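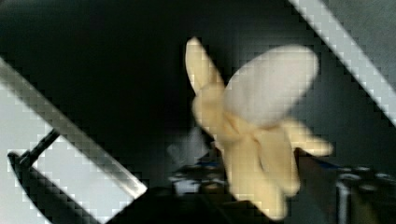 From: Amber Michiels
To: Pivness play kitchen list
Subject: Re: Play food, hard or soft?
Date: May 11, 2026

Glenys Hollis wrote:
> Hi all, I'm putting together a toy kitchen box for my niece's two and
> I'm stuck. Everything I find is either hard plastic that hurts when it
> gets thrown, or a giant set of 100 pieces I'd be picking up until
> November. What do your kids really play with? And has anyone got the
> banana with the peel that folds out? Is it any good?

Hi Glenys! Skip the 100 piece set, please. We were given one and I think 20 of the pieces ever got touched (the rest were tiny pea pods, and I still find them in my shoes).

Yes to the banana! It's the plush kind, yellow peel in soft flaps with the pale fruit sitting up in the middle, and it's the one thing every visiting kid goes for first. The flaps spread right out so it looks properly peeled, and the stem end is a nice thick handle for small fists. I've stepped on ours in the dark more than once and nobody got hurt, me or the banana. 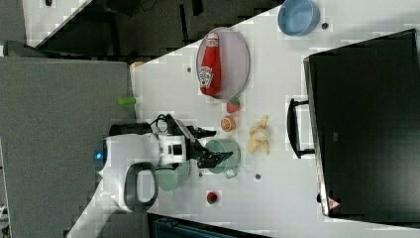 For the rest of the box I'd go with a strawberry with a green top, an orange half with the segments showing, something small and round and red, and the ketchup bottle. Kids put ketchup on everything, bananas included. Then a bowl, a round tray with a raised rim so things don't roll off, and a couple of cups. Get two cups the same color! Ours are both mint green and that ended a fight that had been going on for weeks. 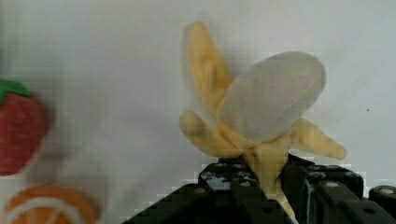

Oh, and about washing. Jayanthi Naidu told me to put soft food in a pillowcase on cold, and that's worked fine for our banana, though it took two days to dry through. The flaps dry fast, it's the fat part in the middle you have to squeeze. Don't use the dryer, I flattened a plush pear that way.

Does anyone know where to get a spare orange half? Our dog has views on the one we've got.

Amber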